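# Old phones should be sorted before they are stored

Most households I know keep retired phones in a drawer, and most offices keep them in a box. My view is that both habits waste usable equipment, and that the fix is a flat surface and an hour of dull work.

The Silusley repair room, where I help out, took in 1077 devices up to the end of February. Phones made up the largest share. They usually came stacked face to face in a shoebox, with keys and chargers thrown on top. A stacked phone gets scratched, and it also gets forgotten.

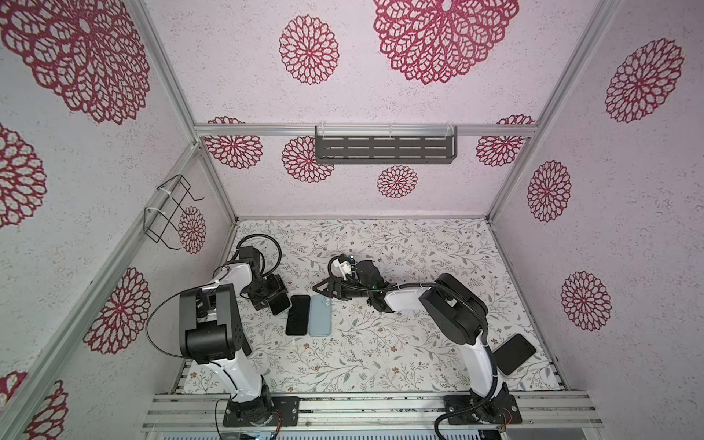 My first rule is to lay everything out in a single layer before deciding anything. A person holding one phone will always find a reason to keep it. A person looking at the full set compares models, sees the duplicates and lets some go. Nataša Yordanov, who wrote our intake sheet, disagrees and prefers to grade each phone as it leaves the box. Her method is faster for lots under 16. Past that, I find the grades drift.

The second rule concerns the surface. Bare benchtops are easy to wipe, but they are hard on glass and they let a phone slide when it is nudged.

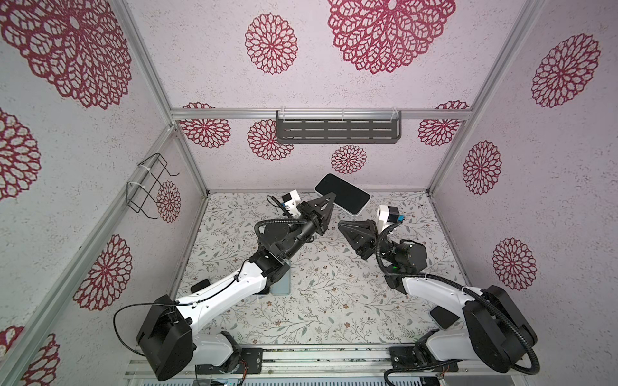
Storage comes after grading, and it should be upright, in slots, with the label on the top edge. We tried the Estard tray and the Sarkik rack. The Estard holds nine phones and is the better of the two, as its dividers don't press on the side buttons. Before a phone goes into a slot, it should be tilted with the screen up and checked for hairline cracks. A black phone with a thin white-silver edge, held that way over a light mat with a vine print, is easy to pick out by its outline. I would still choose a plain mat in a mid-grey colour. Small brown flower dots are close in size to a dropped screw, and a printed stem can hide a SIM pin.

Wipe the data, write the date on the label, and set a limit on how long a phone may sit. Ours is one year. After that it goes to Dimitrov for parts.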